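4.2 Bringing players back between rounds

The second round of the Gotine campaign gave us the chance we had been hoping for. In the first round the quiz had run as a single block, ten questions long, and visitors either finished it in one go or left for good. For the second we cut it into daily episodes of three questions each and tied every episode to a neighbour's house on the player's own street. Answer well and the neighbour's lights came on; miss a day and the house stayed dark until the next visit. It is a very small change on paper, and we were delighted by how much people talked about it on the message board!

A total of 902 people signed up during May. Of these, 476 played at least one episode after their first day, and it is this group that the rest of the section deals with. We left out staff accounts at Rinen, the agency that built the site, as well as accounts that had been opened but never used.

What struck us first was the role of the street itself. Players wrote far more about who lived next to them than about their place in the ranking, which stood in large figures at the top of every page. Several asked to be moved closer to a friend, even when this meant going down the table.
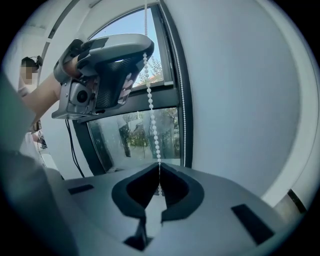

Figure 3. Gripper body with two black finger pads facing each other across a narrow gap.

The requests to move house led us to a second test, and this is where things became really interesting. Half of the returning players were given a moving van they could use once a week. The other half kept the old rules, under which only points could change an address. Those with the van sent more invitations, and their invitations went to people they had already chatted with on the site. They also stayed longer on the pages of other players, reading the notes pinned to front doors.

We had worried that free movement would make the ranking feel pointless, a concern raised early on by the client, Sultana, whose brand sat on the billboard at the top of the hill. The comments gave us no sign of this. High scorers still liked the hill, and a few wrote long, cheerful guides on how to get there.

One limit should be mentioned. The van was announced in the newsletter, so players without it knew what they were missing, and some of their lower activity may simply be disappointment. The follow-up campaign, Isness, keeps the feature out of all mailings, and we take up its results in Section 5.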